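Viver Household Manipulation Project
Minutes of the Demonstration Working Group
March 29, 2018

Present: Fletcher Hoani (chair), Shakuntala Khurana (minutes), representatives of Ceta and Prelilard.
Apologies: Chaudhary.

1. Minutes of the previous meeting
Approved with one correction. Under item 4, "hand guiding" should read "remote control."

2. Demonstration count
Ms. Khurana reported that 3594 demonstrations had been recorded to date, of which 3157 had passed review. The remainder were either rejected or awaiting a second reviewer. Prelilard asked that rejected recordings be kept until the end of August. Agreed.

3. Hand guiding and remote control
The group discussed whether both methods should continue. Ceta reported that operators found hand guiding easier to learn but tended to block the wrist camera with their forearm. Remote control gave a clear view and slower motion. Mr. Hoani proposed that garment tasks be recorded by remote control only, and that hand guiding be kept for drawers and doors. Prelilard asked for its reservation to be noted, as its operators had been trained mainly on hand guiding. The proposal was carried.

4. Operator training
New operators will complete 100 practice demonstrations before their recordings are counted. The present requirement was considered too light. Sessions at the control station will be limited to about two hours.

5. Laundry task
The group reviewed the task in which garments are moved between a basket and the seating. Reviewers had differed on when a demonstration should be taken to begin. It was agreed that the start be marked at the first movement of the arm, with the gripper open. Operators should not close the fingers until the garment is centered between them in the wrist view.
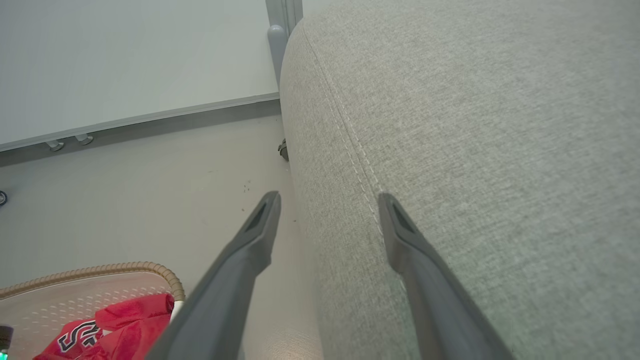
Figure 1. Wrist camera view with gripper open; basket with red garment at lower left.

Ms. Khurana noted that the written instructions say nothing about contact with upholstery. Ceta will draft a paragraph on this and circulate it to members.

6. Actions
Ceta: paragraph on upholstery contact.
Ms. Khurana: revised operator instructions, version 8.
Mr. Hoani: inform Chaudhary of the decision under item 3.

The date of the next meeting will be set by the chair.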